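4.2 Small campaigns and the second request

Figure 2. White tapered cylinder with a collar and a ridged base, close view.

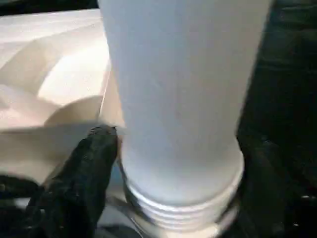 Mirta Urrutia remarked, after reading a first version of this section, that we were speaking of "the campaign" as if every family made only one. In her experience the first campaign is the easy one, and the difficulty comes when the money is spent and the need is still there. We have accepted this remark and the section is now organized around it.

Of the 272 campaigns in our sample from the Takbridge platform, most were opened by a parent or another close relative for the education or training of one young person. The typical goal was modest: a course fee, a bus ticket, a musical instrument, the cost of an entrance examination. We coded each campaign text for who is speaking, who is named as the receiver, and whether the text says what will happen if the goal is not reached. The coding was done by Celeste Sosa and Temitope Fashola independently, and differences were discussed until both agreed.

In the first requests the young person is often the one who speaks. The sentences are short, the plan is clear, and the donor is invited to take part in something that has a beginning and an end. In the second requests this voice becomes weaker. A parent takes over, and the text spends more lines on thanking the earlier donors than on explaining the new cost. We call this the thanking load. It is a rough measure (the share of the words in the text that look back to an earlier gift), but it separated the two groups of texts better than any other measure we tried.

The interviews help to understand why. We spoke with 30 organizers, by telephone or in person, mostly in the town of Gallardo and the villages near to it. Many of them told us that they had waited a long time before asking again. One mother, whose son had received support for a summer music course, said that she wrote the second text in one evening and then left it unpublished until October, when the registration was almost closed. "I was not ashamed of the need," she told us. "I was ashamed of the same people seeing my name again." Other organizers used nearly the same words. A father in Plirnberg solved the problem by asking his sister to open the campaign under her own account, although the platform then showed it as a new campaign without history, and some former donors did not recognize it.

This last case is important for the method. Because the platform connects campaigns only through the account of the organizer, a second request made by a different relative is counted as a first one. We found 2 such cases through the interviews, and we suppose that there are more in the sample which we could not identify. Our comparison of first and second requests should be read with this in mind.

Hipólito Cisternas has proposed that the donor circle of a small campaign is in practice the telephone book of the organizer. Our material supports this only in part. In the interviews, over 30 separate donors were mentioned whom the organizer did not know before - former teachers of a cousin, customers of a shop where the link was hanging on the wall, a choir in another town. These donors were remembered very well, often with the exact amount, while the gifts of relatives were described in general words. It is possible that the gift of a stranger is felt as a judgment on the project itself, and the gift of a relative as a continuation of the family relation. We return to this question in section 5, where the messages left by donors are examined.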